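Table Setting and Plating, Handout 2: Choosing the Plate

Welcome back, everyone, and thank you for the lively talk after our first session! I promised to put my notes on plates into writing, so get yourself a cup of something and settle in.

Most of us grew up with a single stack of round white plates and never gave them a second thought (my mother's lived above the stove and came down for birthdays and Tuesday soup alike). A plate does a good deal of work, though. Its shape tells the eye where to travel, and its color changes how we see whatever is sitting on it. A round plate draws you to the middle, so a single mound of rice or a slice of pie looks right at home there. An oval has a direction, and it suits food that is long or that you want to lay out in a row – a whole fish, say, or sliced melon.

Color is where people get nervous, and I do understand. My advice is to start pale. A soft gray, a pale green or a lavender is gentle enough for nearly any food, and it still gives you more to play with than plain white does. Yellow and purple sit across from each other on the color wheel, so yellow fruit looks brighter beside a purple plate. Red is a bit more of an adventure, and I'd ask you to try it at home before you decide.
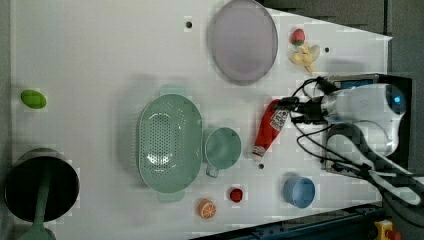 Fig. 5. Oval lavender plate, with toy strawberry and banana to its right.

Now, about the rim. Volker Kröger, who taught this course before me, used to say that the rim belongs to the guest, and I have kept his rule all these years. Leave it clean. If a sauce wanders onto it, wipe it with a damp cloth before the plate goes out, and do please turn the cloth between plates.

For next time, choose one dish you cook often and serve it on 2 different plates, the same amount on each. Write half a page on which one you liked better and why. Bring your notes along, and a plate too if you have one you're fond of – we'll start with the Gondby bowls and then move on to glasses.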